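The case for two pairs of hands

By Anastasia Fragkou

Work on household robots has long favoured the machine that acts alone. Funding calls ask for it, and published results are scored by it. The Hillstead group has taken another course with its study of shared carrying, in which a person and a humanoid robot hold opposite ends of a table and move it together. This institute should give such work a larger share of its attention, and should be stricter in what it asks of it.

The task is an ordinary one. Most households move a table from time to time, and most people do so with help. The helper must judge when to lift, when to wait and when to give way, usually with very little said.

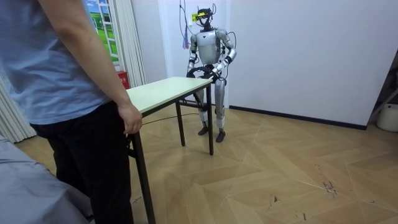 A person and the humanoid robot at opposite ends of the folding table.

The Hillstead method, set out by Alun Samuel and Seren Pugh, rests on demonstration. The group recorded 300 joint carries and trained a single control policy on them. The policy receives the view from the robot's head and the position of its joints. It is given no spoken commands and no plan of the route. Whatever it learns of the partner's intention must come from the table itself and from the little that can be seen of the person at the other end.

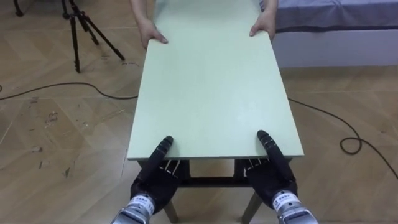 The tabletop held from both ends, seen from the robot's side.

In 140 test carries with partners who had taken no part in the recordings, the policy completed nearly as many as it did with the original partners. I regard this as the most useful finding in the paper. A helper that can work only with those who trained it is of small value to a care home or a family.

There are fair objections. Trilok Dhillon, writing in the institute's bulletin, has argued that a person will always make up for a poor partner, and that the success of a shared carry may therefore say more about the human than the machine. He is right that the present measure cannot separate the two. A completed carry is recorded as a success whether the robot bore its part of the load or was merely towed along. The group's reply, that partners reported little strain, does not settle the matter. Force should be measured at both ends, and the figures published beside the completion rate.

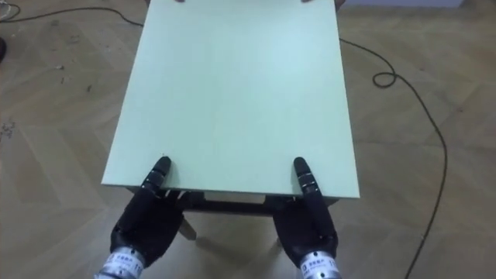 Stusport, January

The question was raised again at the winter meeting here, where Rochelle Dunstan of the Travcombe laboratory presented a comparison with her own Parry controller. Parry follows fixed rules of compliance and needs no demonstrations at all. It did well on straight carries and poorly on turns, where the two partners must agree which of them is to swing wide. Her account was candid, and it strengthens the case for learning from people in those parts of the task where rules are hardest to write.

It also points to a sensible economy. The Travcombe team believes that a rule-based controller could manage the straight sections, leaving demonstrations to be gathered for turns and for setting down. If that is so, the next collection need not grow to the 3000 carries that some at the meeting proposed.
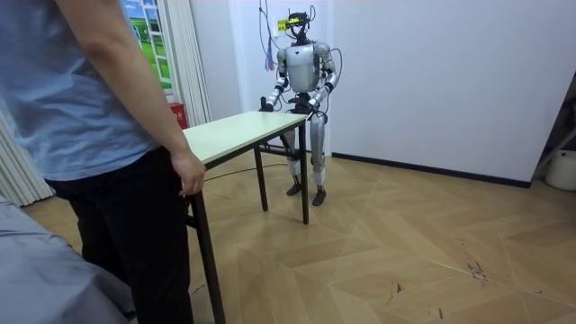

Photograph: Hillstead shared carrying study

My own recommendation is more modest. The two laboratories should agree on one table, one course and one means of measuring force, and each should test its method with the other's partners. The institute has the floor space for such a trial and should offer it before the next funding round opens.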